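Gripper Comparison: Pre-Run Inspection Checklist with Comments
Kitchen simulation environment, two-arm platform
Site: Lestcombe
Units under comparison: Haltum parallel gripper (baseline); Zerico parallel gripper (candidate)
Date of inspection: 22 April 2026
Result: Passed with comments. Two items open.

Scope

This checklist applies to simulated runs only. It shall be completed before each comparison block and again after any change to a gripper model, a controller setting or the kitchen layout. Hardware trials are covered by a separate form.

Section A. Configuration

A1. Same controller build loaded for both grippers. YES
A2. Closing force limit identical on left and right arms. YES
Comment: The limit in the Zerico file was still set at the February value. It was corrected before the first run and the file was saved under a new revision.
A3. Collision shapes present for all finger links. YES
A4. Joint limits match the arm data sheet. YES
Comment: Wrist limits were checked at both ends of travel. No difference found.
A5. Random seed recorded in the run log. YES

Section B. Environment

B1. Countertop collision surface matches the visible surface. YES
B2. Loose objects settle without drift after reset. NO
Comment: The drinking glass moved slightly during the first seconds after reset in 2 of 10 trials. The contact settings are to be reviewed. Until then, the operator shall wait for all objects to come to rest before starting the task.
B3. Fixed appliances and furniture locked in place. YES
B4. Lighting preset unchanged from the previous block. YES

Section C. Grasp and hold

C1. Fingers close fully on thin objects. YES
C2. Held object clears the counter along the full planned path. YES, with comment
Comment: Long, thin tools are the most demanding case in the set. When a tool is gripped at an angle, its lower end may pass very close to the stone surface, and a small error in wrist pitch is enough to cause contact. Reviewers shall check the clearance at the lowest point of the tool and shall not rely on gripper height alone.

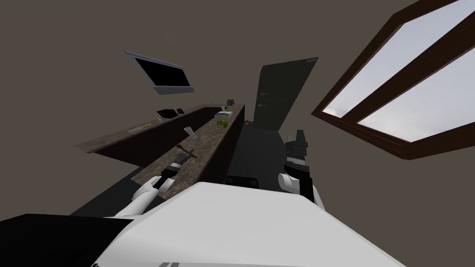 The idle arm shall be held away from the counter for the whole of each single-arm trial, with its gripper open and empty. Any movement of the idle arm is to be logged as a fault, even where the grasp itself succeeds.

C3. No visible overlap between fingers and held object. YES
C4. Object does not rotate in the grip during transfer. NO
Comment: Rotation was logged in both gripper models -- more often with the Haltum unit. Friction values are to be confirmed with Mohammadi, the supplier of the finger pad data, before any ranking is reported.
C5. Release completes without the object sticking to a finger. YES

Section D. Cameras and recording

D1. Head camera view includes the active gripper at the point of grasp. YES
D2. Frame times agree with the joint log. YES
D3. Recording continues for 10 seconds after release. YES
Comment: An earlier block stopped at release and had to be repeated.

Open items

B2. Review contact settings for the drinking glass. Repeat the reset trials.
C4. Confirm friction values. Repeat the transfer trials for both grippers, 18 per unit.

Comparison scores shall be marked provisional while either item remains open.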